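Sixten Berge answers the shed door with a screwdriver in his teeth. Coffee's on the bench, no milk. He and Britt-Marie Kvam have been at this since February – a tidying robot, built evenings, named Genen after nothing in particular.

"We burnt out 4 servos before we got smart," he says. Smart meaning they stopped testing on the real arm first. Everything gets tried in simulation now, then the shed.

Kvam did most of the modelling. Pegboard bench, drawers down one side, baskets, a cup, a banana. She's fussy about the holes. "If the holes are wrong the shadows are wrong, and then the camera gets it wrong out here. I redid them over a whole weekend. Sixten thought I'd lost it."

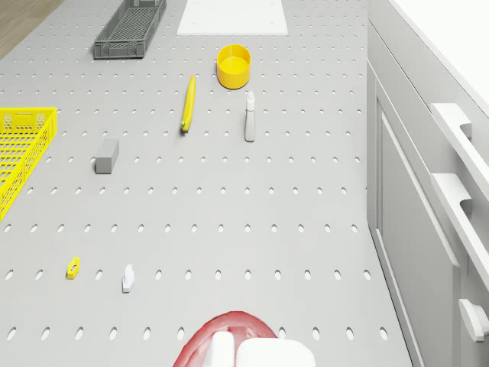 The task sounds like nothing. Pick a thing up, put it in a basket. Kvam runs 25 tries at a go and leaves it overnight, then reads the failures over breakfast. Small stuff is the worst, she reckons, anything the fingers can knock over before they close.

And the money? Berge laughs. The budget was 90 dollars a month, and that lasted untill the second gearbox. The motors are second-hand, from a mate's clear-out at Mekonnen. The shell colour was an argument. "I wanted grey. I lost."

Worst night so far – 14 crashes in a row, all one typo in a joint limit. Kvam's typo. She owns up to it before he can bring it up.

Next is getting the real gripper to match the simulated one, which closes a good bit faster than it should. After that, maybe opening a drawer. Berge says winter. Kvam says he said that about the wiring to, and goes back to her laptop.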